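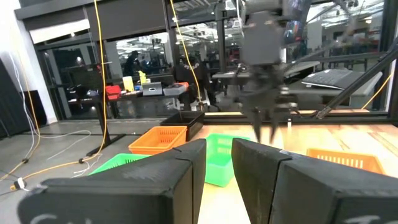
Boris Ďurica wrote:
I do not agree with paying children for making their bed. My daughter is eight and she has an allowance, but it is hers whether the bed is made or not. The bed is a separate matter. If you pay for the bed, one morning she will tell you she doesn't need the money today, and then what do you answer?

Vendula_H wrote:
Boris, I asked my question in January and I see it was moved to this section, so I repeat it for the new people. My boys are six and nine. The older one gets 60 crowns every week, the younger one gets nothing yet. The younger one has now learned what a store is, and every Saturday visit became a small court case. My husband wants to start paying both of them for chores. I would like to give the small one his own allowance and leave chores out of it. We are both quite stubborn.

callum_pearce wrote:
We did the chores chart with ours. Dishwasher, trash, feeding the rabbit, each with its own price. For the first month it was wonderful, the kitchen was never so clean. Then they started to negotiate. My son wanted extra for pans. I still think your husband has a point, though. Mine understand now that money comes from work, and at six I did not understand that at all.

Vendula_H wrote:
And does he still feed the rabbit?

callum_pearce wrote:
He feeds it. My daughter stopped and sold him her rabbit days for half price. I didn't know whether to be angry or proud, so I did nothing.

Boris Ďurica wrote:
You see, this is exactly what I mean. The rabbit must eat also when the price is bad.

zdislava.h wrote:
I am a grandmother, so perhaps my opinion is old. With my three, everybody had work at home and everybody had a little money, and we never spoke about the two things together. The youngest started when she went to school. Before that she had coins for ice cream and that was enough. Vendula, is it possible that the six-year-old doesn't want the money, only to be the one who pays? Mine was happy for a whole summer just handing the coins to the lady.

Vendula_H wrote:
That is a very nice idea and I will try it on the next shopping. I am afraid he will find out the coins are mine, he is rather strict about such things :)

Aleksandra K. wrote:
I would like to add something about saving. We use Flurava, the one with the card for children, and I have mixed feelings. My son is ten and he looks at the number ten times a day, but he doesn't feel it. When he had a jar, he poured it on the carpet and built towers, and he knew very well what he was missing after he bought something. In the jar there were 1,418 crowns when we closed it (he counted, I only checked). On the card the same amount was gone in 2 weeks, mostly on things inside games.

callum_pearce wrote:
Isn't that a question of settings? You can turn off the game purchases.

Aleksandra K. wrote:
You can, and I did it. Then he asked me to buy them for him and take it from his account, so I am now the bank and also the store. I prefer the jar.
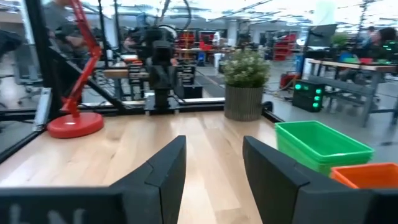 Page 2: Starting an allowance at six, and what about chores?

Vendula_H wrote:
A small report. We went to Brellholm for the groceries and the little one paid for the bread with a 100 note. He got the change back and was shocked that they give you money too. He was very careful with it until we came to the car, and there he asked if he may keep it. I said no. He cried as far as Plondow.

zdislava.h wrote:
Oh dear. I am sorry, this was my advice.

Vendula_H wrote:
Please don't be sorry, the paying itself was lovely! He said "good day" to the cashier with such a serious face. But my husband and I have talked again and we agreed on a few coins each week, in a jar, and nothing for chores. In exchange, the older one can earn something for bigger work that is not his normal duty, for example washing the car.

Boris Ďurica wrote:
I can live with the car.

callum_pearce wrote:
Write down what "washing the car" includes. Inside, outside, wheels. I speak from experience.

Aleksandra K. wrote:
Callum is right about the wheels. One more question from me: what do you do when they lend money to each other? My son lent some to his cousin at Easter and he asks me about it before every family lunch. I don't want to mention it to my sister.

zdislava.h wrote:
In our house the rule was that parents do not collect debts. He can ask the cousin himself, politely, and not at the table.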